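Gavcombe Shared Workshop
Equipment Support Log
Ticket 957: Arm stops short of programmed position on upward approach, Bay 6

Status: Resolved, monitoring
Priority: Normal
Opened by: Rosalie Hämmerli
Assigned to: Pascal Reinholz
Copied: Mechthild Tanner, Kimutai Kashindye

Summary of fault as reported

The member reports that the arm installed in Bay 6 does not reach the taught position when it approaches the underside of the shelf from below. The shortfall is small at first and grows over a session. When the arm is sent to the same position from the side, the error is not present. The member is building a home shelving unit with an arm to place and retrieve light items, and has been using the bay to test the program before moving the work to her own residence. The controller is the Nägeli unit supplied with the bay. The gripper is the standard two-finger model with rubber tips.

The member further advises that no changes were made to the program between the last good session in June and the first session in which the fault was noticed.

Entry 1, P. Reinholz

Fault reproduced. The arm was homed and sent to the taught position 60 times at normal speed. The error was not visible to the eye for the first part of the run. By the end of the run the fingertip was stopping 6 mm low. No alarms were raised and the controller log records every move as completed.

The member was asked to confirm the following before further work:
- the weight of the gripper entered in the tool settings
- whether the cable tie at the second joint had been moved
- whether the base clamps had been loosened at any time

Entry 2, R. Hämmerli

The tool weight is entered as 600 g, which was copied from the sheet on the bay door. The cable tie has not been moved to my knowledge. The base clamps were loosened once to turn the arm toward the shelf and were tightened again by hand. I did not use the torque wrench, as it was signed out at the time.

I would also ask whether the wrist camera bracket should be included in the tool weight. The sheet does not say.

Entry 3, P. Reinholz

Thank you for the prompt reply. The bracket and camera should be included. The sheet on the bay door was prepared before the camera was fitted and has not been revised. A request to correct it has been passed to Mechthild Tanner.

The gripper, bracket and camera were removed together, weighed, and the new figure entered in the tool settings. The 60-move test was then repeated. The fingertip still stopped low, although by less than before. The tool weight was therefore a contributing cause only, and the ticket remains open.

The shelf corner was checked next. The purpose was to rule out movement of the work itself, given that the taught position is measured from the arm and takes no account of any shift in the frame. The wrist camera was left running with the arm held below the panel.

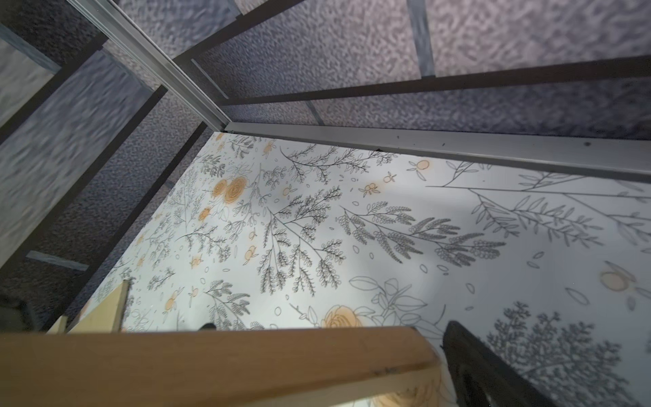 A straight edge and feeler gauge were used at each joint of the frame. No play was found at the corner. The panel did not move when pressed firmly from below with the flat of the hand. The frame was then left overnight with a pencil mark at each foot, and all of the marks lined up the following morning. The work is considered sound and no change to it is requested.

Entry 4, K. Kashindye

I was asked to give a second opinion on the base. With the power off, the arm was raised and lowered by hand while a dial gauge was held against the base plate. The plate lifts slightly at the rear when the arm is extended upward. It settles again when the arm is folded. The rear left clamp could be turned a further quarter turn without much effort.

The pad under that clamp is compressed and has taken a set. I recommend replacing all of the pads and tightening the clamps with the torque wrench, in the order given in the bay manual.

Entry 5, P. Reinholz

Recommendation accepted. New pads were ordered from Flirville and fitted on Saturday, July 19, 2025. The clamps were tightened in the order given in the manual. The arm was homed and the upward position was taught again by the member under supervision.

The 60-move test was repeated twice. The fingertip returned to the taught position on each occasion within the limit stated for the arm. A longer run of 600 moves was then carried out over the afternoon at reduced speed, and the result was the same.

Entry 6, R. Hämmerli

I confirm that I was present for the retest and am satisfied with the outcome. I have saved the new position under a separate program name so that the old one is not loaded by mistake. Please advise whether the old program should be deleted from the controller, and whether the same pads are suitable for a bench at home. Mine is softwood and somewhat thinner than the bay bench.

Entry 7, P. Reinholz

The old program may be kept but should be renamed with the word "withdrawn" at the front. It must not be run in the bay.

The pads are suitable for a softwood bench provided a steel backing plate is fitted on the underside. Without one, the clamps will sink into the timber and the same fault is likely to return. A plate can be cut in the metal area by arrangement with Seraina Grabner. Members are reminded that the drill press in that area requires a current induction.

Entry 8, M. Tanner

The sheet on the bay door has been replaced. It now lists the tool weight with and without the camera and bracket. The Hatmont site has been sent a copy, as its bay uses the same arm and the same style of pad.

The torque wrench will be kept in the Bay 6 drawer and will no longer be available for general sign-out. Members who need a torque wrench for other work should ask at the front desk.

Actions outstanding

P. Reinholz: check clamp tightness at the next monthly service and record the reading on this ticket.
R. Hämmerli: report any return of the fault, quoting ticket 957.
S. Grabner: confirm a time for cutting the backing plate.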